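November 2021

Long evening at the workshop and I am way too wound up to sleep, so I'm writing it all down while it's fresh.

Stijn had the heater going when I got there, bless him, and he had already wiped down both halves of the table. We're calling the whole setup Arthur now. I wanted to name the two arms separately, but Wumpini pointed out that they share one computer and one power strip and should share a name too, and I couldn't argue with that.

So, the layout. We moved everything again! The old plan had all the parts on one side, and the left arm kept having to reach across the right one, which scared me every single time. Now the bins go two on the left and two on the right with the steel tray in the middle. Boards and the little solenoid parts belong to the left arm, wires belong to the right. I put a fresh sheet of white paper in the tray because the bare steel was throwing glare back at us last time and I got tired of fighting it.
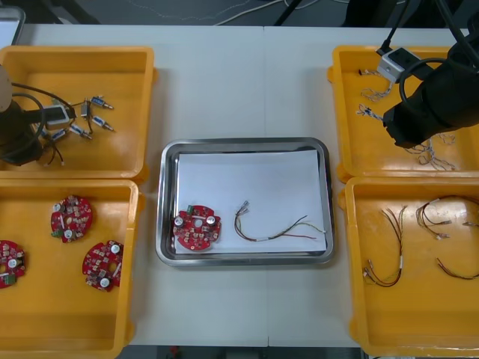 I'm keeping the speed at 40 percent for now. Stijn would like it faster. Stijn would like everything faster. But I remember September, when we ran it at full speed and I spent the next two nights printing new finger mounts, and I'm in no hurry to do that again. Slow is kind of lovely to watch anyway. The left wrist makes this soft little whir when it turns and I've gotten very fond of it.

The thing I'm proudest of is the bin positions. I rewrote that part of the code at lunch over the past couple of weeks and the file is down to 1231 lines, comments and all, and for the first time I can find things in it. If a bin gets bumped I can teach that one corner over again and leave the others alone. Before, a bump meant starting from scratch, and I said some words about that on a regular basis.

Wumpini brought noodles from Jallier and we ate standing up, talking about cables the whole time. She thinks the board side is close to solved. A board is flat and stiff and it stays how you put it. The harnesses are another story. Pick one up in the wrong place and the ends swing around, and the loop opens up or folds over depending on its mood. She wants us to always go for the white sleeve, where the wires are bound together, and I think she's right. It's the one spot on the thing that has a bit of body to it. 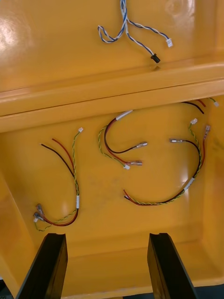
I also want to write a rule for tangles. My idea is to have the arm lift a little, wait, and check whether it's holding more than one before it goes anywhere. Stijn's idea is to lay the harnesses out more neatly to begin with. We went back and forth on this for ages and I still say mine is more fun – his is probably what we'll do first.

Other stuff, so I don't forget:

The left arm's cables need more slack near the wrist. Clip them higher up.

Rubber pads for the fingers. Heltow has a sheet of the thin kind, and Wumpini can pick it up on her way over.

Back up the position file before touching anything!! I mean it.

Ask about the table seam. It's fine for now, but I'd like to bolt the two sections together so they can't creep.

We kept going until almost 26 cycles of plain arm movement, nothing picked, only the path over the bins and back to the tray, and I sat on my upside-down crate with cold tea, grinning like a kid. Three years ago I couldn't solder two wires together without burning my thumb. Wumpini took the Fonivby notebook home so she can copy out her sketches for the new finger shape.

Next session I'm bringing the good lamp and the long screwdriver. And a real chair, my back is killing me.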